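Keeping a Small Workshop Usable Through the Winter

Posted November 15, 2025

Every fall I promise myself the shop will be in order before December, and every December I am out there in a hat, looking for the tape measure. These tips come from many seasons of doing it wrong in a drafty garage in Sendham.

Clear the table first

Work surfaces attract mail, paint lids and that one hinge you're definitely going to use. Take everything off. Wipe the top with a damp rag and a drop of dish soap, then dry it right away. If a glue blob won't budge, go at it with a plastic scraper and some patience. A chisel will also remove it, along with part of the table.
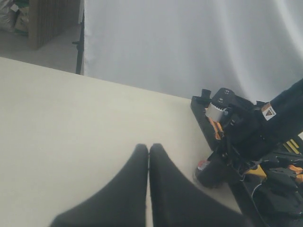 Sort the hand tools

Lay them out on an old towel and be ruthless. I own 5 tape measures, and 2 of them agree with each other. Duplicates go to the swap shelf at the Benham hardware store, where I will no doubt buy them back in spring.

A molded case is a fine thing as long as you put each tool in its own slot. Force the wrong one in and the lid will never close again. Vacuum the crumbs out of the recesses while you're at it.
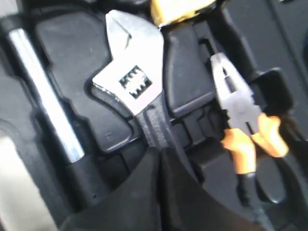 Rust is the real winter enemy. Put a little light machine oil on a rag, wipe down the bare metal, and wipe most of it off again. You want a film. If your screwdriver leaves your hand like a bar of soap, you've been generous. Adjustable tools get one drop on the screw, worked back and forth until it turns freely.

Mind the glue and the paint

Water-based stuff hates freezing. Mine comes indoors and lives in the hall closet, to the delight of everyone who hangs a coat there. Write the opening date on the lid, or you'll be prying up a can of porch green in April and guessing.

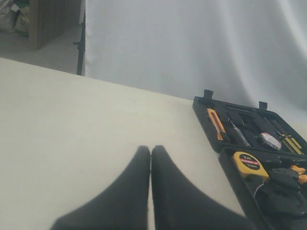 Wood glue that has gone stringy is finished, whatever the bottle says. Toss it. I once held a chair together with the stuff for most of a dinner.

Sweep last, from the back wall to the door, and check under the bench for the tape measure.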